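Clearing a serving tray and dish rack after a rice meal

Last revised 01/03/2023

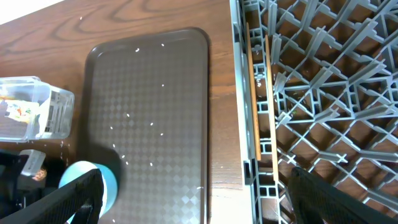
How long should cooked rice be left before it is cleaned off a textured plastic tray?

Leave it for 30 minutes at room temperature. Fresh grains smear into the pattern when pressed, whereas grains that have dried on the outside lift off whole.

Order of work

Clear the tray first, then the table, then the rack. Working the other way round puts grains back on surfaces already done.

1. Lift off bowls and lidded containers and set them to one side. Do not slide them, as a base ring will crush any grain beneath it.

2. Tilt the tray over a bin and tap the underside with the flat of the hand. Grains held in the embossed pattern can be pushed out with a soft plastic scraper, kept at a low angle. The Welex scraper is 18 cm long and reaches the middle of most trays without the sleeve touching the rim.

3. Wipe the tray with a damp cloth, following the diagonal of the pattern - a circular motion leaves starch in the corners of each square.

4. On a wooden table, gather stray grains with a dry cloth along the grain of the wood. Water at this stage turns starch to paste.

5. Take thin wooden sticks and other narrow items out of the rack before cleaning it. Wash them separately and dry them flat.

6. Turn the rack upside down over the sink and knock one edge twice. Rinse from the underside at 39 degrees so that the water pushes debris out through the openings. Use a bottle brush between the prongs and in the slots of the outer rail.

Drying

Stand the rack on one end for 4 hours. The tray can be towelled and put away at once.

Notes

Steps 2 and 3 were supplied by Vlastimil Kollár. The rinsing method in step 6 replaces the soak given in the April edition, which left a film on ribbed plastic.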